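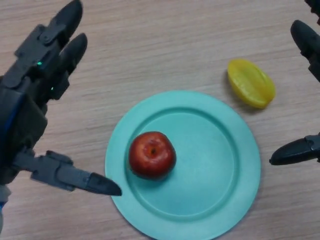 Elis Ellis wrote after my last post to say that I should stop fixing Aunty Bern's spelling, that "vegtables" was how she wrote it and "vegtables" was how it ought to stay, and that if I tidied up the spelling I'd be tidying up the commas next and then where would we be. I read that over breakfast and felt thoroughly told off, and then I went back to the file and put every one of them back. Elis, you were right. It took me most of a morning and I muttered at you the whole way through, but you were right.

For anyone new, I'm typing up my great-aunt's rain books. She lived out at Faltau from the time she married until her knees gave out, and every morning at nine she walked to the gauge beside the tank stand, read it, came back in and wrote it down. There were 39 notebooks when we cleared the house. Two of those turned out to be egg money, so I've put them aside for my cousin, who is fond of that sort of thing and can have the pleasure of them.

I've now typed 1,633 entries. I only know because the spreadsheet tells me in the corner every time I open it, and I've decided to find that encouraging. A great many of them say "Nil." Pages and pages of nil, in blue biro, sometimes with a full stop and sometimes without, and once in a very dry stretch with the full stop pressed so hard that it went through to the other side. I've typed that one as "Nil." like all the others, because I couldn't think what else to do with it, but I've put a note beside it.

People ask me why I don't just scan the lot, and I have scanned them, or my nephew did, over two very hot afternoons with the blinds down. But scanning and reading aren't the same job. I turned pages for him for hours and didn't take in a word. It's only since I started typing that I know she had a falling-out with somebody at the Faltau hall over a borrowed urn (it's in January, it goes on for weeks, and the urn never does get mentioned as coming home). I know the dog was called Tip, and so was the next dog. I know she thought very little of the butter they sold in Skastbridge and bought it anyway.

She was meant to be recording rain, you understand. There's a column for it. But the books had a wide margin down the right-hand side, and she wasn't a woman to see paper go to waste, so everything else ended up in there. "12 points. Wind got up after tea. Les cranky." "Nil. Made the green tomato." "Nil. Nil yesterday also, forgot to say." I love that last one. Who was she saying it to?

The big one is the week the Valovari came up. Mum used to tell us about it when we were little, how the water got to the second fence and they could hear it in the night, and I'd always taken it with a pinch of salt because Mum liked a story to have a bit of height on it. Well, there it is in the book. 430 points in one reading, underlined twice, and in the margin in very small writing, "Valovari over the road. Hens in laundry." For those who grew up with millimetres, a hundred points is an inch, so that's four inches and a bit, and it would have been more again if the gauge hadn't been sitting there through the night with leaves in it. She mentions the leaves. She was quite put out about the leaves.

I rang my sister and read it to her down the phone, and we both went a bit quiet, and then she said, "Hens in laundry," and that was the end of the quiet. It's become a thing we say to each other now when life gets on top of us. She texted it to me from the dentist. 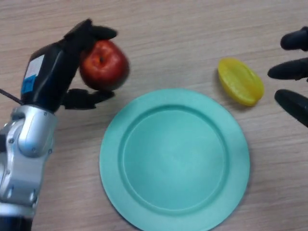
Bern's handwriting is the thing that slows me down the most, and it's slower going in the later books than the early ones. She learned at a school where they were strict about loops, and for the first dozen notebooks you could read her from across the room. Then she got busy, I suppose, and then she got older, and the lines begin to wander. I've caught myself looking up from a bad page and resting my eyes on the wood of the tabletop, with all that fine brown grain going along mostly left to right in long streaks, and thinking that it was a good deal easier to follow than she was. It even has its darker bands here and there, much like the places where she'd started a new biro. I've tried a magnifying glass, I've tried turning the page upside down (Elis's suggestion, and surprisingly good for sevens), and when all that fails I put a question mark in square brackets and go and hang the washing out.

There's one word I've left in brackets eleven months running. It comes up each time she's been into Skastbridge, always at the end of the line, and it looks to me like "Kimaro". I went off down all sorts of paths with that. I thought it might be a shop, or a horse. My cousin was quite sure it was a brand of tea. Then last month an old neighbour of hers rang about something else altogether and I asked him, and he laughed and said Kimaro was the picture theatre, it was up behind the bank, and she used to go to the matinee by herself and tell Les she'd been held up at the produce store.

So every one of those little words at the end of the line is my great-aunt at the pictures! I've gone back and taken all the brackets off. I still don't know what she saw - she never once wrote down a title - but I know she went in the rain and she went in the dry, and that on one occasion she came home to find the gauge had been knocked over and wrote "Kimaro. Gauge down. Serves me right."

I'm hoping to have the next four books done before the weather warms up, as the room I work in is unbearable by mid-afternoon once summer gets going. The weather people have been very kind about wanting the figures, and I'll send those along in whatever form they like. The margins I'm keeping for us. My sister wants a copy printed and bound for each of the grandkids, and I've said yes, though I did ask who was paying for it and haven't heard back.

Elis, there's a "resipe" for quince paste in the one I'm up to. I haven't touched it. If anyone can tell me what "a good brisk cupful" of sugar comes to, I'd be glad to hear, as the quinces next door are nearly ready and I've already promised I'd have a go.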